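Okay, fleece blankets! I ruined two before I figured this out. Wash them cold, inside out, with nothing linty (no towels!!), and skip the fabric softener completely. It coats the fibers and the fluff goes flat.

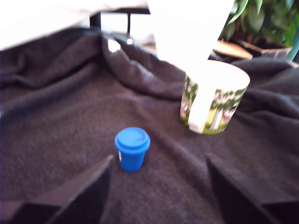
Little blue cup on the gray-brown fleece.

For drying I go low, 20 minutes, then hang it over a door overnight. Pet hair comes off with a damp rubber glove, just drag it one way. I do mine every Wednesday and it's still soft.

Comments

Ayantu Wubshet: The glove trick works on my couch too, thank you!

Ezequiel Cervantes: Does vinegar in the rinse help? My mom swears by it.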